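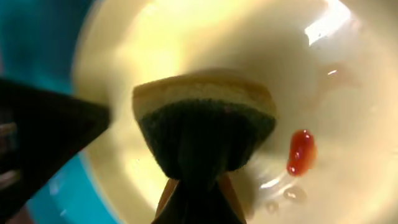 Gripper comparison, March report to Nura

The money has gone mostly on sponges. We have logged 729 wash attempts with the Kwon fingers and the Olska set, and the ketchup remains undefeated in a respectable share of them.

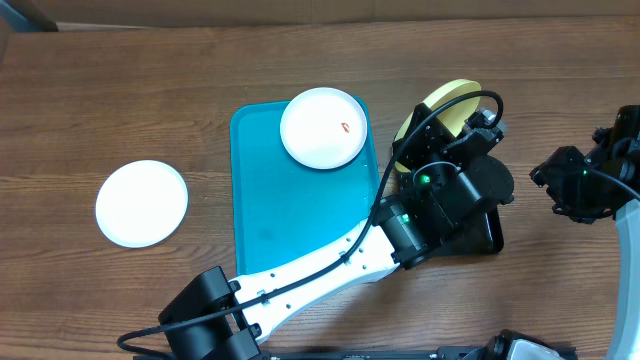 By the Zekthorpe bench team

Olska holds a plate rim well and a sponge grudgingly. Kwon is the reverse. Swapping sets takes 12 minutes, or almost 90 if the wrist cable is routed by an optimist.

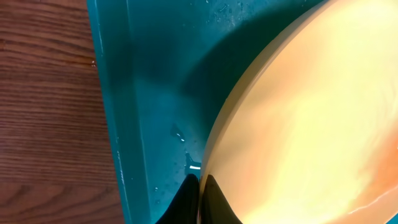
Tilt angle matters more than grip force, so we would like to spend the next 2 months there. We also request more ketchup.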